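Packaging Materials and Waste, Unit 4
Flexible Plastic Film: Types, Uses, Disposal

Reading for this unit: course reader, chapter on films and wraps. Bring the sample sheet from Unit 3.

4.1 What counts as a film

In this course a film is any plastic sheet thin enough to fold without cracking. Thicker material is called sheet. The line between the two is set by convention and differs between suppliers, so always check the data page before comparing prices.

Most packaging film is made from one of four plastics: low-density polyethylene, linear low-density polyethylene, polypropylene, and PVC. Polyethylene is soft and stretches. Polypropylene is stiffer, clearer, and makes a crackling sound when crumpled. PVC clings well but causes trouble in recycling, and many buyers have moved away from it.

4.2 How film is made

Blown film: melted plastic is pushed through a ring-shaped opening and inflated into a tall bubble. The bubble cools, is flattened between rollers, and is wound up. Bags are often made this way because the tube already has two closed sides.

Cast film: melted plastic is pushed through a flat slot onto a chilled roller. Cast film tends to be clearer and more even in thickness. It usually tears more easily in one direction than the other.

Shrink film is stretched while warm and then cooled so that it holds the stretch. When it is heated again it pulls back toward its earlier size.

4.3 Case: Eswood and Zalport

The packing site at Eswood wrapped trays in shrink film and used 495 rolls in a year. The depot at Zalport received the trays and had to dispose of the film. The two sites had separate budgets, so a thinner film saved money at Eswood while extra breakage was charged to Zalport. Keep this in mind when you do the exercise in 4.6. 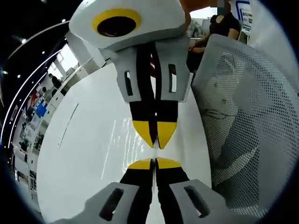

Kovačević objected in last term's discussion that the case makes thinner film look like a false saving, when the breakage figures came only from December, the heaviest shipping month. A full year of records might show the thinner film doing fine. The objection is fair, and your written answer should say which months you would want to see.

4.4 Handling and storage

Film picks up static when it is unrolled quickly, and static draws dust. Store rolls on end, out of sunlight, in their original wrap. Cling film that has been stored warm may stick to itself and tear when pulled.

Offcuts should be kept apart by type. Once polypropylene and polyethylene are mixed they are hard to tell apart by eye, and a mixed bale sells for less - if it sells at all.

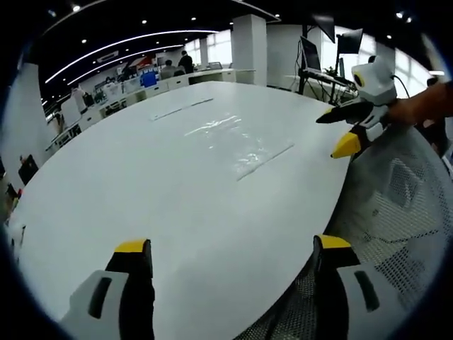

4.5 Disposal

Household film is rarely accepted in curbside bins. It wraps around the turning parts of sorting equipment and stops the line. Store drop-off is the usual route, and the film must be clean and dry.

The Flosura scheme collects business film only. It takes bales that are at least 60 percent clear material and rejects anything with food on it. Paper labels are allowed in small amounts.

4.6 Exercise

1. A pallet wrap job uses 8 layers of film. List two ways to cut the amount of film without changing the load.
2. Using the Eswood case, write one page on who should pay for breakage.
3. A bale is 66 percent clear film by weight, and the rest is colored. Would Flosura take it? What else would you need to know?

Answers to 1 and 3 are due at the start of the next session. The page for 2 can be handed in with Unit 5.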